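4.3 Packing a Mixed Carton

This section applies to the Piltside label printer and to mixed cartons of wrapped snacks and candy prepared for mailing. Complete the set-up in Section 4.2 before continuing.

1. Enter the destination code on the Plurkness screen and press Confirm.
2. Select Mixed Goods. The maximum load for this setting is 590 grams.
3. Check the best-by date on each item. Items with fewer than 40 days remaining must be set aside.
4. Place flat packets against the walls of the carton and small candies in the spaces left over.
5. Fold in the short flaps, then the long flaps. Tape the center seam.
6. Weigh the closed carton and print the label.

CAUTION: Do not store packed cartons above 29 °C. Chocolate coatings may soften and stain the label.

NOTE: The printer holds up to 18 saved destinations. When the list is full, the oldest entry is deleted without warning. Export the list first (see Section 6.1).

NOTE: Customs forms printed before April show the former layout and are no longer accepted.

Wrapped items and a floral cloth

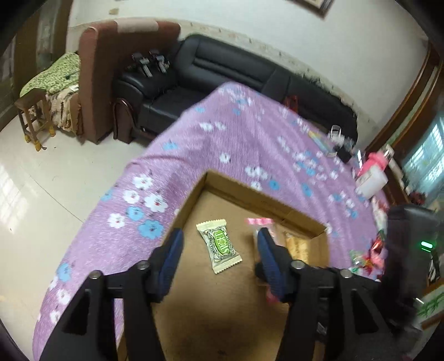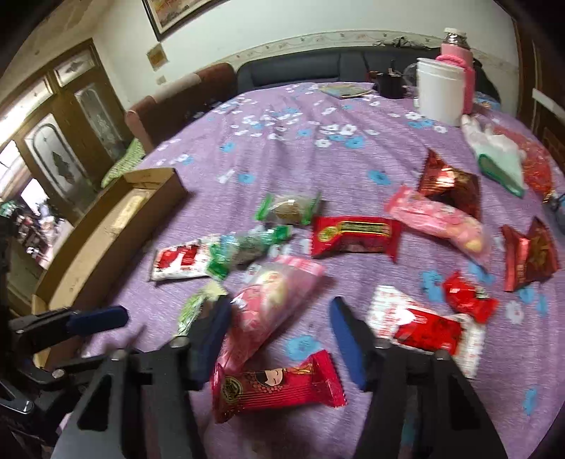
Comments on this section

Tiina Heinonen: Step 6 should tell the operator to zero the scale first. Ours kept the previous reading after a restart, and two labels were printed with the wrong weight. The reset key is mentioned only in Section 2, and new staff do not read that far back. Please also state whether the limit in step 2 includes the carton itself.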